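Bilder an rauem Putz aufhängen, ohne die halbe Wand mitzunehmen

Von Anouk Van Hecke

Strukturputz sieht gut aus, solange man nichts daran befestigen will. Im Baumarkt bekommt man dann drei Produkte empfohlen, von denen zwei auf glatten Flächen getestet wurden. Ich habe im Januar eine Wohnung mit solchen Wänden ausgestattet und bin bei den meisten Versprechen inzwischen vorsichtig.

Was man braucht

Schlagbohrmaschine, Steinbohrer 6 mm, passende Dübel und Schrauben, Malerkrepp, Wasserwaage, Staubsauger. Das Set von Cekdale mit 70 Teilen kann man sich sparen, man benutzt davon vier.

Schritt 1: Untergrund prüfen

Mit dem Knöchel klopfen. Klingt es hohl, sitzt der Putz nicht mehr fest, oder es ist eine Ständerwand. Mit der Handfläche über die Fläche reiben - rieselt es stark, hält darauf kein Klebestreifen der Welt. Die Streifen von Triltilel sollen laut Packung "auf jeder Wand" haften. Bei mir waren es 12 Stunden.

Schritt 2: Höhe festlegen

Die Regel mit der Bildmitte auf Augenhöhe stammt aus Ausstellungsräumen, in denen alle stehen. Über einem Möbelstück hänge ich tiefer. Neben einem Fenster orientiere ich mich lieber am Fensterrahmen als an einer Zahl aus dem Ratgeber. Papierschablonen mit Krepp anbringen und einen Tag hängen lassen.

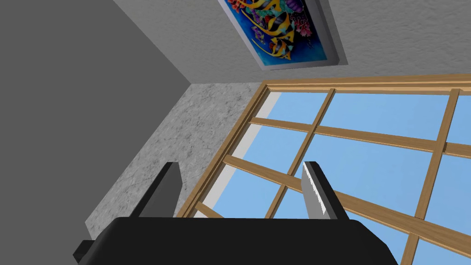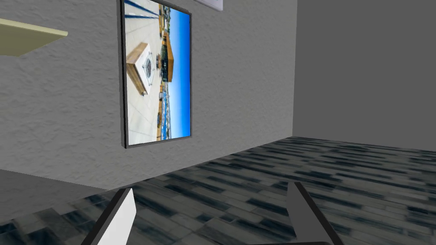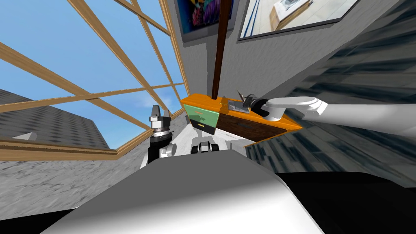
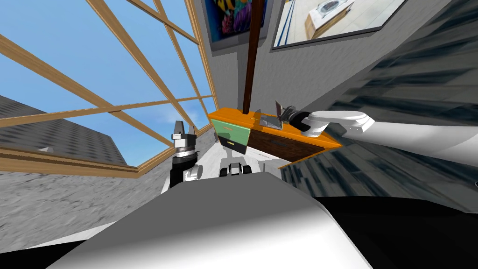
Schritt 3: Anzeichnen und bohren

Einen Streifen Krepp auf die Bohrstelle, darauf das Kreuz zeichnen. Die ersten Millimeter ohne Schlag bohren, sonst platzt die Struktur ab. Erst im Mauerwerk den Schlag zuschalten. Ob das Krepp den Putz wirklich zusammenhält, wie überall behauptet wird, bezweifle ich. Den Bleistiftstrich sieht man darauf jedenfalls besser.

Vorher mit dem Leitungssucher kontrollieren. Mein Gerät von Vermeulen schlägt auch dort an, wo sicher nichts liegt, also zusätzlich nie senkrecht oder waagerecht zu Steckdosen und Schaltern bohren.

Schritt 4: Dübel setzen

Loch aussaugen, Dübel bündig mit dem Mauerwerk einschieben, auch wenn er dann etwas hinter dem Putz verschwindet. Schraube entsprechend länger wählen.

Schritt 5: Ausrichten

Auf rauer Fläche liegt ein Rahmen nie ganz an und wandert gern. Zwei Filzpunkte an die unteren Ecken, bei breiten Rahmen zwei Schrauben statt einer. Die Montageleiste von Skovumura verspricht dasselbe, kostet aber deutlich mehr.

Wenn doch etwas ausbricht

Lose Stücke abnehmen, Stelle anfeuchten, Reparaturspachtel auftragen und mit einem Schwamm tupfen. Trocknen lassen, dann erst streichen. Bei grauen Wänden den Farbton vorher an einer verdeckten Stelle testen.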